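Home About Services Textiles Contact

About Skasari Textile Care

June 7, 2022
By Ottilie Aigner

Skasari sorts, folds and stores cloth goods for small hotels, clinics and rental houses in the Devville area.
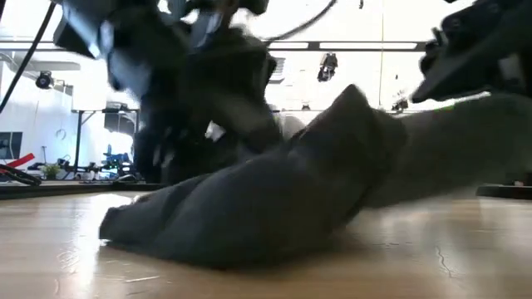 The company started as a sorting service. Clients sent mixed bags of clean linen, and we returned them separated by size and fabric. Folding was added in the second year at the request of one client, and it now accounts for most of the hours worked. We do not wash anything. Goods arrive clean and dry, and bags that fail the moisture check on arrival go back to the laundry that sent them.

What we handle

Flat goods make up the larger part of the work: towels, napkins, table covers, pillowcases and wiping cloths. We also take aprons and plain scrub tops. Fitted sheets are accepted under a separate rate. We do not take wool blankets, curtains with hardware attached, or anything that has to hang.

The current stock list has 1,174 line items. Each line records the fabric, the finished size, the fold pattern and the stack height. A client who changes suppliers is asked to send two samples of the new item before the first full delivery, so that the line can be updated. Shrinkage between the listed size and the actual size is the most common cause of a stack that will not fit its shelf.

How an item is folded

Every item begins as a loose heap on the table. The first step is to find a corner, and with soft matte fabrics this is the slow part – the edges hide inside the creases, and a dark cloth gives the eye very little to go on. Once one corner is up, the neighboring corner is found by following the hem. The cloth is then laid out flat, smoothed from the middle toward the edges, and checked on the upper side for stains, pulled threads and holes.

Folding follows the pattern on the stock line. The standard pattern for a rectangular cloth is half, half again, then thirds. Napkins are quartered. The folded edge faces the front of the shelf in all cases. Items that fail the check go into a reject bin by client and are returned unfolded, with a slip giving the reason.

Dark goods are kept apart from white goods through the whole process. Lint moves easily from one to the other, and it is hard to see until the stack is under a client's own lights. Tables are wiped down between color groups.

Tables and light

Our tables have a light wood surface. We tried a gray laminate for one season and went back. Contrast at the hem was poor for the darker cloths, and the surface let thin fabrics slide. The wood is sanded when it starts to snag. Lighting is from overhead. Glare on the tabletop is a known drawback, and the finish we now buy from Skekwood is flatter than the previous one, though it marks more easily.

Storage

Folded goods are held in the Ismail building, one street over from the folding room. It has 2,162 shelf positions, of which 109 are reserved for oversize table covers. Each client has a fixed block of shelves. Stacks are rotated so that the oldest goes out first – this matters mainly for white cotton, which yellows along the fold if left too long.

Working with us

New clients are asked for a list of items, approximate weekly volume and any fold pattern already in use. If there is no pattern, we assign the standard one. Bags should be labeled on the outside and tied, not knotted. Collection is by arrangement. Rates are quoted per piece for flat goods and per bag for sorting only.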